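Werkstudent/in (m/w/d) Fehleranalyse Robotik, Teilzeit

Pfister, Standort Nendavach, ab sofort oder nach Absprache, zunächst befristet bis Ende August

Wir bauen und betreiben Versuchsplätze, an denen ein Roboterarm Kleinteile von einer Platte in einen Behälter schiebt. Im Projekt Rinovbridge ist die Anlage zuletzt mehrfach ausgefallen. Von 792 aufgezeichneten Durchläufen endeten 29 mit einem Schutzstopp, in 26 Fällen nach Kontakt zwischen Werkzeug und Platte. Verletzt wurde niemand. Die Ursache ist bisher nicht geklärt. Im Verdacht stehen die Höhenkalibrierung und der Adapter zwischen Arm und Schieber - beides wurde beim Umbau geändert.

Ihre Aufgaben:
Auswertung der Protokolle und Kraftdaten aller Durchläufe mit Schutzstopp
Nachstellen der Fehler am Versuchsplatz mit reduzierter Geschwindigkeit
Prüfung von Adapter und Werkzeugaufnahme auf Spiel und Verschleiß
Dokumentation der Befunde in Grenik, unserem Fehlersystem
Mitarbeit an der neuen Gefährdungsbeurteilung

Geplant sind 300 Wiederholungen unter gleichen Bedingungen. Die Teile werden vor jedem Durchlauf von Hand auf die Platte gestellt, der Arm steht dabei still. 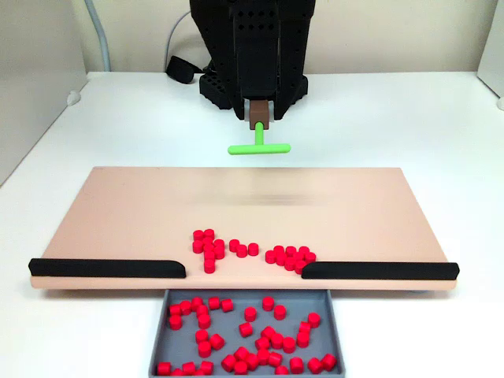 Ein großer Teil der Arbeitszeit entfällt auf diese Versuche, das sollte man vorher wissen. Alleinarbeit an der Anlage ist nicht erlaubt. Vor dem ersten Einsatz gibt es eine Sicherheitsunterweisung.

Sie studieren Mechatronik, Maschinenbau, Informatik oder ein verwandtes Fach und können mit Python umgehen. Erfahrung mit Roboterarmen ist hilfreich, aber keine Bedingung. Deutsch in Wort und Schrift brauchen Sie für die Protokolle.

Bewerbungen mit Lebenslauf und aktueller Notenübersicht bitte bis 16. März über das Formular auf unserer Karriereseite, Stichwort Rinovbridge. Ein Anschreiben ist nicht nötig.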